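Careers > Current Openings > Facilities and Storage

Storage Room Assistant (Shelving and Supplies), Tsolakis Center
Posted in December by Felicidad Sebastian, Office of Facilities

The Tsolakis Center invites applications for the position of Storage Room Assistant. The person appointed will help to set up, label and maintain the steel racks in the Center's main storage room, and will keep the supplies held there in good order for the departments that use them. The position is part time, for a fixed term of 13 weeks, with the possibility of renewal.

The storage room serves the teaching workshops, the print shop and the exhibits department. Over the past year the Center has replaced its older shelving with metal racks on perforated posts, which allow shelf heights to be changed as the stock changes. Installation is well advanced in the front half of the room. The assistant will take part in completing the remaining bays and in moving the stock from temporary locations into its assigned places.

Duties

Under the direction of the Supplies Supervisor, Consolacion Bautista, the assistant will:

- assemble rack posts, beams and rails according to the written plan for each bay;
- check that each beam is level and fully seated before a shelf is loaded;
- clean posts, beams and panels before stock is placed near them, and report any that are bent or sharp;
- place, count and label stock, and enter the results in the Nuden inventory record;
- keep the aisles and doorways clear at all times;
- assist with the year-end stock count.

The room currently holds 51 bays, and the inventory record lists slightly more than 1,000 separate lines of stock. Applicants should therefore expect a good part of each shift to be spent checking shelves against a printed list. Accuracy is valued above speed, and the supervisor will arrange the work accordingly.
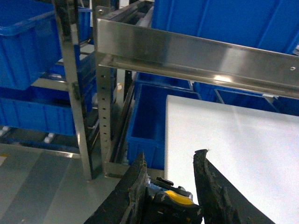

Care of surfaces forms a regular part of the duties. Boards and panels are used by the exhibits department and must be returned without scratches, fingerprints or adhesive residue. Polished metal parts are to be wiped with a dry cloth only. The assistant will be shown the correct method for each material during the first week and will be expected to follow it without supervision from then on.

Hours and pay

The assistant will work four shifts per week of 6 hours each, beginning at 7:30 a.m. Each shift includes one paid rest break and one unpaid meal break. Payment is made every two weeks at the hourly rate for Facilities Grade 2, a schedule of which will be sent to applicants on request. Protective gloves and a work apron are supplied. Assistants provide their own closed, nonslip shoes, for which a single allowance is paid after the first month.

Requirements

Applicants must be at least 18 years of age and legally able to work in the United States. They must be able to read printed and handwritten labels in English, to use a step stool safely, and to lift items of moderate weight with or without reasonable accommodation. A high school diploma or equivalent is preferred. Previous experience in a stockroom, library, kitchen store or similar setting will be considered an advantage. Familiarity with the Nuden record is not required, and training will be given.

Applicants who have worked on the Dretia or Lutent storage projects at the Center are welcome to apply and should mention this in their letter.

How to apply

Please send a letter of no more than one page, a current résumé and the names of two references to the Office of Facilities. The letter should describe one occasion on which the applicant organized a room, a set of shelves or a collection of materials, and should state how the items were sorted and labeled. Applications may be delivered by hand to the front desk between 8:30 a.m. and 4:00 p.m.

Selected applicants will be invited to a short interview, followed by a practical exercise in the storage room. In the exercise, applicants will be given a bay plan, a box of labels and a selection of supplies, and will be asked to arrange one shelf. No tools are needed. Those who require an accommodation for either part should inform the Office when accepting the invitation.

The Center considers all qualified applicants without regard to race, color, religion, sex, national origin, age, disability or veteran status. Applications received after the position has been filled will be kept on file for the next opening.

Contact: Felicidad Sebastian, Office of Facilities | © Tsolakis Center. All rights reserved. | Back to top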